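Skulum tabletop pick-and-place method, reviewed after 100 episodes of our own

Filed Tue 22 October by Châu Thân

Every few months a method arrives that promises to need less data than the last one, and every few months I clear my calendar to collect more data. Skulum is the latest. You give it demonstrations of a task, it cuts them into short chunks at the moments the gripper changes its mind, and it trains a policy on the chunks plus a language label for each. The authors say you can stop at 100 demonstrations where you used to need 1000. I have heard this before, usually from people who own more graduate students than I do.

We ran it on one arm with the usual play food and a few real kitchen things.
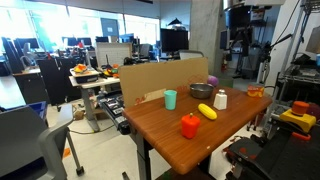
Setup took an afternoon, most of it spent on the calibration script, which wants its poses in one order and documents them in another. Manouchehr Ghaffari found the fix in an issue thread from August. After that the thing installed cleanly, and I want that on the record, as I've been rude about installers on this site before.

The good part first. The chunking works. I expected it to slice episodes in silly places, and it did so for exactly one operator (me – I hover). For everyone else the cuts landed on the approach, the grasp and the release, and the labels could be written once per chunk type. Labeling used to be the part of the week I dreaded. It's now merely dull.

Generalization is where the paper gets poetic. Trained on the corn and the pepper, the policy did fine when we moved the corn and the pepper. Ask for the salt shaker and it grew philosophical, drifting over to the bowl and waiting there as if the bowl might have views. Adding 9 shaker demonstrations cured most of this. The paper calls that "light adaptation." I call it collecting more data, but I'm old.

Narrow grasps were better than I had any right to expect. The wrist view carries nearly all the weight there. When we masked it and left only the room camera, the fingers closed with great confidence on air.

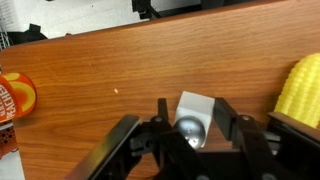

Reading time: 4 min

Compared with Farkton, which we used all last year, Skulum is slower to train and much easier to debug. Farkton fails like a vending machine. With Skulum you can at least see which chunk it thought it was in, and argue with it. The full run came to 2175 chunks, and I could find any bad one in under a minute with the bundled viewer. The viewer is ugly and I love it.

Gripes: the config file has two settings called "horizon" and they mean different things. Resuming a stopped run quietly resets the learning rate. The default safety limits are so timid that the arm moves like someone carrying soup.

Would I use it again? Yes, for short tabletop tasks with a wrist camera. For anything with more than a few steps I'd wait for the next release, or for Trương to finish the branch that fixes resuming. Boststead has asked to borrow our configs, and they can have them, both horizons included.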